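Kaner Two-Arm Collection Cell
Last updated: July
Search products, parts, manuals

The Kaner is a bench-height enclosure for recording two-arm handling demonstrations. It is built by Bratum in Curkville and ships with both arms mounted and calibrated to a common origin. An operator drives the arms from a separate leader station, and the cell logs joint positions, gripper opening and video against a single clock. Each recording is saved as one episode with a task label and a pass or fail mark.

The arms bolt to a front beam of aluminium extrusion. Base spacing can be changed with a hex key, but the cell must be recalibrated afterwards. Wall panels lift out for cleaning or for swapping to another pattern. The rear rail takes hooks and clips, and the side basket holds small items for pick tasks. Either can be left empty when the task only needs the mat.

Soft goods are supported from firmware 3 onward. The Ruppert task pack covers wrapping paper, ribbon, bags and folded cloth. These items change shape between attempts, so the pack asks for a wider spread of starting positions than the rigid-object packs. Its reference set holds 2,472 episodes, of which 400 are kept aside for evaluation.

Ruppert pack, bouquet and printed ribbon, both arms in use. 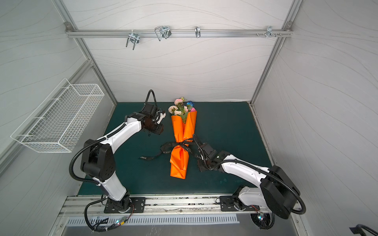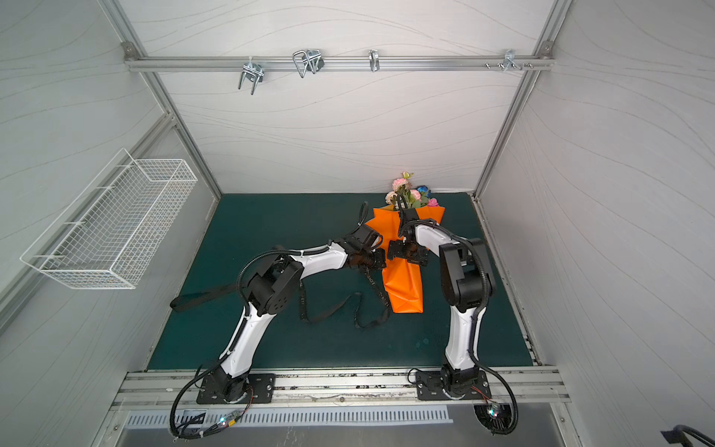
Episodes are written to the internal drive and copied to a network share when the cell is idle. If the share is unavailable, recording continues until the drive reaches its set limit. Failed attempts are kept by default. They can be left out at export, or exported on their own for training a failure detector.

Joint data is logged at a fixed rate and is not resampled. Video is compressed on the cell. Users who need uncompressed video should order the larger drive, as it can't be fitted later without returning the cell.

Part numbers
3098: cell with standard drive
3098-L: cell with larger drive
117: replacement mat, teal
117-W: wall panel set, three sides

Leader station and task packs are sold separately. The cell requires a level bench and a grounded outlet. Keep the front grille clear during operation. Colour calibration should be repeated whenever the panels or room lighting are changed.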